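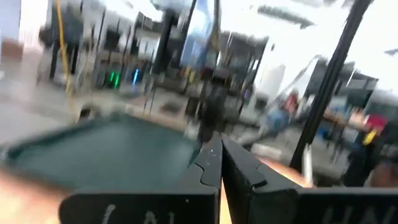

Someone replied to my last thread that one big tray is worse than no tray, as people stop looking once a thing has gone into it. I would like a second opinion before I buy any more.

Skilell Home and Workroom Help
Storage and tidying
Trays or drawers for a shared workroom?
Posted by greybench, 28 Jun 2022

We have the use of a large room with white walls and a white ceiling. It is very bright, there is a screen mounted up on the wall, and several of us work in there on different things. At the moment small items go in a dark green tray with a raised rim. It was bought as a place to put things down during the day and it has turned into the place where everything lives. Tape, pencils, cable ties, the small screwdrivers and odd screws all end up in it, and by the end of the week you have to tip it out to find what you want.

I have been looking at a set of Flosell drawers with 5 compartments, which would go against the wall. The other choice is to buy more trays and give each job its own. Money is not the main problem. The main problem is that people will put a thing in a tray but they will not open a drawer to put it away.

The other question is long items. We have poles and lengths of rod and there is no proper place for them. They get stood up wherever there is a gap and then somebody has to move them. The walls are plasterboard on one side and brick on the other. We are allowed to drill into the brick.

Whatever we do needs to be in place by September, when two more people start using the room.

cupboardunderstairs
I would go for more trays. We had the same argument in a sewing and repair room and bought drawers first. They were good drawers and they stayed half empty for a year. What worked for us was seven shallow trays, all the same size, each with a label on the front edge and on the rim at the back, so that it could be read from either side of the bench. Each job has a tray. When the job stops for the day the tray goes on a shelf with everything still in it.

Some things to think about before you buy:

Get them shallow. If you can put two layers of things in a tray, people will.

Get them all in one go. We added some later from a different maker and they would not stack with the first lot. The Mima ones we have now do stack but the lids are sold separately and we never bought the lids.

A dark tray is fine for light things and poor for black ones. Black cable ties in a dark green tray are hard to pick out even in a bright room. We put a sheet of white paper in the bottom of ours and change it when it gets dirty.

Keep one tray with nothing written on it for things that have no home. Empty it at the end of every week. If you skip a week it turns into the tray you have now.

On the drawers, I would not rule them out completely. They are good for spares, by which I mean unopened rolls of tape, boxes of screws and so on. Nobody needs to put those back in the middle of a job.

pelmet
Drawers. Trays just move the mess.

oldlino
I can only help with the poles. Use the brick wall. Fix two battens across it, one low and one at chest height, and put spring clips along the top one and a lip along the bottom one so the ends cannot slide out. Stand the poles upright in the clips. Do not lay them on hooks along the wall unless you have a long clear run, as the ends will catch people going past.

Measure the thickest and the thinnest thing you want to hold before buying clips. The packet I bought said it would take up to 23 mm and it does, but anything thin falls straight through. I ended up with two sizes, large ones on the left and small ones on the right. Very thin sticks are better in a length of drainpipe with a cap on the bottom, screwed to the batten.

Keep the whole thing away from the door and away from the screen. A pole being lifted out swings further than you expect - I chipped a light fitting that way.

If you ever have to use the plasterboard side, find the studs and fix into those.

greybench
Thank you, that is useful. I have measured up and the brick wall has enough room for the battens if we shift a table along. We will try the trays first, with the white paper, and look at the Flosell drawers again for the spares. Does anyone know whether the labels stay on if the trays are wiped down often? The shop in Cosgrove had only paper ones.

cupboardunderstairs
Paper ones come off within the month. We use the plastic sort from a label printer and stick them on after wiping the rim with spirit. Press the corners down and leave them overnight before you wipe the trays. One or two have lifted but the rest are still on.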